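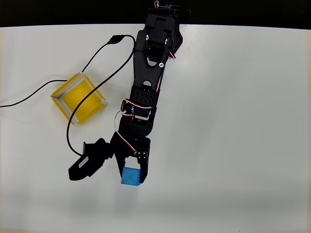

Submitted by Sándor Tóth, Grancombe Blocks, to the Moketti Fund
September 20, 2019

Progress report 2: small cubes and sorting tables

The period covered by this report went mostly into color and surface finish. The blue is settled. We tried a gloss version first, and under the ceiling lights at Grancombe it threw glare back at anyone sitting low at the table. The small cube now has bright blue matte faces and stands out well against a white top and against black. We are keeping the matte finish for the rest of the set.

Red and yellow are behind. Vörös sent the first red samples in the wrong shade, closer to orange, and the replacements came in too late to test for this report. Yellow has not been ordered. I would like to wait until red is approved so that both can go on one order.

The white tabletop is glossy and still shows a pale reflection under the cube. It wipes clean quickly, and the classroom staff like it for that. Two of the teachers said the younger children tried to line the cubes up with their reflections. I don't count that as a fault, but it slows down the sorting activity and we should decide whether we want it. A satin top from the same supplier costs more per table – the quote is in the budget sheet.

Production stands at 500 blue cubes, all cut and finished. The full order is 2000 across the colors. Edges were a problem in the first batch, where 20 cubes went back to be sanded again. The second batch passed inspection with no returns.

Spending is within the approved amount. The one unplanned cost was a replacement for the old Asus laptop we used for stock records. It failed in the summer and took the first inspection sheet with it. That sheet was retyped from the paper copy, and stock records are now saved in the shared folder as well.

Work still to do before the next payment:

Approve the red and order the yellow.
Choose between the gloss and satin tops.
Print the activity cards. The text is done except for the page on stacking.
Pack the classroom sets and label the boxes.

If the red is approved on the next round, the full sets can go out in December. If it isn't, I propose sending the blue cubes and the cards first – the schools have said they can start with one color. Please let me know whether the fund would accept a split delivery under the current agreement.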